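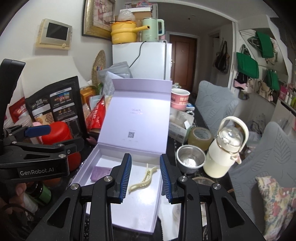

Cremefarbene Haarklammer in der aufgeklappten Geschenkbox, links im Karton eine flache violette Karte oder ein Tütchen.

Zaltari verschickt Haarklammern künftig in Geschenkboxen

Der Versandhändler Zaltari bietet seine Haarklammern ab Mai auch in einer Geschenkbox an. Die neue Verpackung besteht aus einem hellen, leicht lavendelfarbenen Karton mit Klappdeckel und ersetzt bei den Modellen der Reihe Alta den bisherigen Beutel. Auf der Innenseite des Deckels ist ein QR-Code aufgedruckt. Er führt nach Angaben des Unternehmens zu einer Seite mit Pflegehinweisen und Frisuranleitungen.

Zum Start sind 57 Varianten der Klammer in der Box erhältlich, darunter schlichte Ausführungen in Creme. Der Aufpreis gegenüber der einfachen Verpackung beträgt 2 Euro. Wer mehrere Klammern bestellt, kann bei jedem Stück einzeln wählen, ob es im Karton oder im Beutel geliefert werden soll. Grußtexte lassen sich vorerst nicht hinzufügen.

Entworfen wurde die Schachtel vom Büro Skondale, das für Zaltari bereits den Katalog gestaltet hat. Die Herstellung übernimmt die Kartonagenfirma Pathak. Nach der Vorstellung gab es in der Testphase Änderungen am Scharnier des Deckels, weil sich die ersten Muster beim Transport verzogen hatten. Fast 200 Kundinnen und Kunden hatten die Box vorab zugeschickt bekommen und einen Fragebogen ausgefüllt. Bemängelt wurde dabei vor allem, dass kleinere Klammern im Karton verrutschen. Für sie ist im Herbst ein schmaleres Format geplant.

Die Box wird bereits aufgefaltet geliefert und soll sich auch zur Aufbewahrung von Haargummis und Spangen eignen. Eine Folie um den Karton ist nicht vorgesehen. Zaltari liefert die neue Ausführung zunächst über den eigenen Onlineshop aus. Später kommt sie in 122 Drogerien und Geschenkläden, die schon andere Artikel der Marke führen. Für bereits aufgegebene Bestellungen kann die Verpackung nicht mehr geändert werden.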